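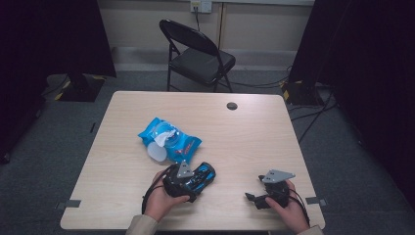 Two grippers, one pack of wipes. Monday session.

Kerncombe Robotics Club - gallery, wipes week

Quick page this one, more words than pictures, sorry. We meet in the long room at Kerncombe, 9 of us this term, and since January we've been on the tidy-up project. Idea is simple. A person does a small household job with a gripper in each hand, we record it, and the recordings go to the group who are training the arm. Lots and lots of recordings needed. We're on 511 as of 17 February 2025, which sounds loads untill you see how many get binned.

The pack up top is the hard one. Soft, crinkly, slides about. The job on the card reads: hold the pack with the left, pull one wipe with the right, lay it flat, let go. Arnout De Graaf wrote the cards and has promised to rewrite card 4 as no two people read it the same way.

Things we've learnt so far with soft packs:
Go in low and slow. Fast grabs just shove it across the table.
Keep the wrist still before you close. Wobbly starts get thrown out.
Cables to the outside of your arms, not between them.
Say the take number out loud, then count to two, then move.
If you drop it, carry on. Drops are useful, keep them in and put a D on the sheet.

Bart Goossens has the sheet. Please write so he can read it - last week's was half guesswork.

The grippers are our own build, version 6. Finger pads were redrawn over the holidays after the old ones kept twisting on the mount. Istby group have the same files and want to try a softer pad, so we'll swap a set with them and compare. If you want to print your own, the drawings are in the Willems folder on the shared drive, not the old Brornex one, that's out of date and the holes don't line up.

Paper towel next. Same table, different card. Flat things are worse than they look, you need to pinch a bit that's standing up or the pads just skate over the top of it.
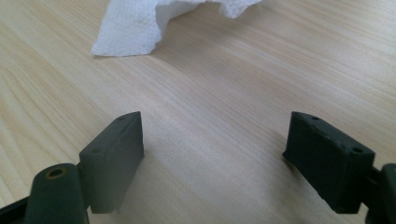 What's coming up

More towel takes, then folding if we get that far. Folding needs both hands and a fair bit of patience so have a go at card 7 at home first with kitchen tongs (works fine, looks daft).

Training results from the first batch should be back with us by the end of term. Arnout will put the graphs on the club page and go thorugh them at the start of a session.

New people welcome, no coding needed to do takes. Long sleeves are fine, dangly bracelets not. Ask Bart for a slot on the sheet.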